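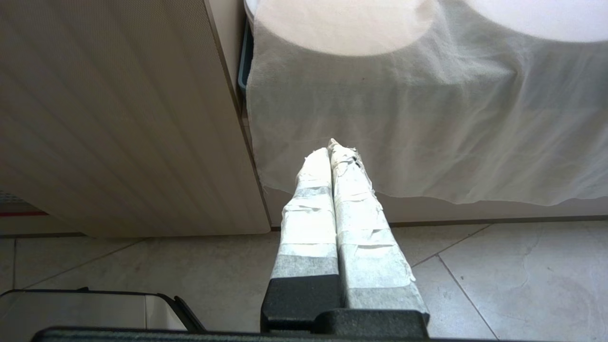
How long should the sheers hang before we measure the final drop? Two nights at least, with the window shut, and three if the room has been damp.

September, Tuesday, 8:40 a.m.

Working on the sheer white samples this week. Order is from Kustska, 69 panels for their guest rooms, all white, all unlined. They want the hem to clear the floor without looking short. Their last supplier measured on the cutting table and half the panels came back. We measure hanging.

Cloth on test:

- Barkatel white, the lighter of the two. Plain weave, slippery on the table.
- Kwok white, a bit more body. Frays faster once cut.

Both were rolled when they got here, so I gave them a night flat before cutting anything. Chak-lun cut the samples on Monday's late shift with the rotary cutter and left the selvage on one side so we can tell warp direction later. Please keep doing that. I have twice picked up a square of sheer and had no idea which way it ran.

**Drop test**

Cut length on every sample is 2,142 mm including heading and hem allowance. Hung from the short rail with the header tape pinned, not sewn. Marked the bottom edge against the steel rule at hanging, then again the next morning.

Barkatel dropped 11 mm overnight. Kwok dropped less, but one side dropped more than the other and the bottom edge now runs off. I think the roll was wound with more tension on one side. Will cut another from further in and see if it does the same. If it does, I'm calling them.

I did not steam either one before hanging. Radymyr thinks we should steam first because the customer's people will certainly do it. Fair point. Next pair gets steamed on the rail and left alone for a night before the first mark.

**Hem**

Tried three:

1. Single turn, narrow. Looks cheap and the raw edge shows through the cloth. No.
2. Double turn, 30 mm. Hangs well. The layers read as one clean white band with light behind it.
3. Double turn with weight cord in the fold. Hangs best of all, but the cord is visible on the Barkatel and it knocks against the skirting when the door opens.

Going with the second unless Kustska insists on cord. If they do, it has to be the thin one, and the Kwok cloth.

Needle: start with a new one, fine. The one left in the machine from the canvas job pulled threads along the whole first hem and I had to throw the sample out. My fault, I didn't check. Thread tension down a full number from where we run cotton. Stitch length a little longer than usual or it puckers. Tissue paper under the cloth helps at the corners — tear it away along the stitch line, not across it, or you drag the stitches with it.

**Side edges**

Kept the selvage on the window side for one sample to see if it could stay. It can't. It's tighter than the rest of the cloth and after a night on the rail the edge had drawn up and started to curl. Trim it and turn it. That costs us a little width, and I have already allowed for it on the cutting sheet, so don't add it a second time.

**Fray**

Pinked edge on Kwok held up through handling. Straight-cut edge did not and was shedding on my sleeves by lunch. For anything that will sit around before hemming, pink it or run a line of stitching close to the edge the same day. Don't use the spray. It leaves a stiff patch that shows once the panel is up.

**Wash**

One of each went through a cool gentle cycle on Orkeo liquid, no softener, hung to dry from the heading. Haven't measured shrinkage yet. They're still on the line in the back and I'd like them to have the full two nights like the others. Leave the pegs where they are, please, the marks line up with them.

2:15 p.m.

Second Kwok sample cut from deeper in the roll and hung. Looks straight so far, which means nothing until tomorrow.

Chak-lun asked whether we should allow for the drop by cutting short or by hemming last. Hemming last. Cut long, head them, hang them, mark, then hem. It ties up the rail and we only have the one long one, so we'll do the panels in batches. I've asked about putting a second rail along the other wall. Until then the small rail is for samples only.

Iron notes: lowest synthetic setting, press cloth always, press from the wrong side. Even then I got a shine on Barkatel at the heading where the layers stack up. Steam held just off the cloth took most of it out.

To do:

- Read the drop on Kwok no. 2 in the morning, before the heating comes on
- Measure the washed pair
- Steam-first pair, both cloths (Radymyr)
- Ask Kustska which way their windows face. If it's strong sun, the hem band will show more than they expect
- More fine needles, we have one packet left
- Lint roller for the cutting table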